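双腕セルの保守は、毎朝8時半の原点確認から始まる。部品試作を手がけるエラティクス(Elatix)の一室で、2本のアームを載せた作業台を担当している技術者に話を聞いた。台の呼び名は「フラーデ(Frade)」。前任の担当者が図面に書いた名前が、そのまま残っているという。

## 朝の確認

電源を入れて最初にするのは、音を聞くことだそうだ。

「関節をひとつずつ、ゆっくり動かします。減速機が傷みかけているときは、数値より先に音に出ることが多いんです。左の手首の根元は前に一度交換していて、そのときも最初は音でした」

続いて左右を原点姿勢に戻し、基準ピンに指先を合わせる。ずれが許容内なら記録だけ残し、外れていれば台座のボルトから見直す。台座は作業台の手前側に並べて固定してあり、緩むとすれば左が先だという。

「左は金具を重ねて高さを出しているので、締結箇所が多い。締める順番は紙に書いて壁に貼ってあります。トルクレンチを使わずに手の感覚で締めた時期もありましたが、人によって差が出るのでやめました」

## 指と把持力

左は細長い指の平行グリッパーで、樹脂の造形品をつかむことが多い。造形品は面が斜めだったり、細かい溝が入っていたりして、金属の部品より気を遣うと担当者は話す。

「力を上げれば落ちなくなりますが、薄いところが割れます。うちでは上限の35パーセントまでで使うと決めています。それで滑るなら、力ではなくつかむ位置を変えます」

指の内側は消耗が早い。当初は600サイクルごとに点検していたが、形の複雑な部品が増えてからは、品種を替えるたびに見るようにした。すり減った指は捨てずに箱に取ってあり、減り方を見比べるのに使っている。

指の交換そのものは12分ほどで済む。時間がかかるのはその後の教示点の直しで、特に2本のアームが台の中央で近づく動作は、低速で何度も通してから元の速度に戻す。

「右を先に退避させてから左を入れる、という順番を必ず守ります。急いでいるときに限って、逆にしたくなるんですが」
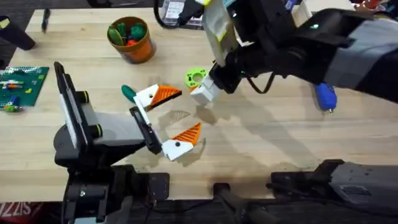

## ケーブルの取り回し

故障で一番多いのは何かと尋ねると、すぐに「ケーブルです」と返ってきた。

「モーターが壊れたことはまだありません。止まる原因はたいてい配線です。手首が回りきったところで引っ張られて、コネクターの中で接触が悪くなる。動いているときだけ通信が切れるので、見つけるのに半日かかったこともあります」

いまは手首の下に余長を持たせ、可動範囲の端まで回しても張らないようにしている。ただし余らせすぎると、今度は台の上の物に引っかかる。輪の大きさは、アームを一番低い姿勢にして決めるのがよいという。結束バンドは強く締めず、指で少し動かせる程度にとどめる。

予備のケーブルはトランデル(Trandell)から取り寄せている。納期が読みにくいため、常に1本は棚に置く。以前は2本だったが、置いているうちに仕様が変わってしまい、1本に減らした。

## 制御側の設定

動作の記録と再生には、社内で書いたソフト「デメル(Demel)」を使う。設定で触るところは少なく、制御周期と停止のしきい値、それに左右の干渉領域くらいだ。

「周期は25ミリ秒にしています。もっと短くもできますが、ログが増えるだけで、この作業では動きに差が出ませんでした」

停止のしきい値は、指を交換した日だけ低めにしておく。止まりすぎて手間は増えるが、教示点の直し残しがあればそこで気づける。翌朝の確認で問題がなければ、通常の値に戻す。

設定ファイルは変更のたびに別名で保存し、末尾に月だけを付ける。いま動いているのは11月のものだ。

## 次に直すところ

当面の課題は右の台座だという。点検のたびにカバーを外す必要があり、奥のボルトに工具が入りにくい。台座を少し手前に出せば解決するが、そうすると右の届く範囲が変わり、教示をほぼやり直すことになる。

「やるなら品種の切り替えと同じ時期です。それまでは柄の長い六角レンチでしのぎます。先月、短いものを奥に落として、拾うのに台座を外しました」

新しい台座の図面はもう引いてあり、穴の位置を確認しているところだそうだ。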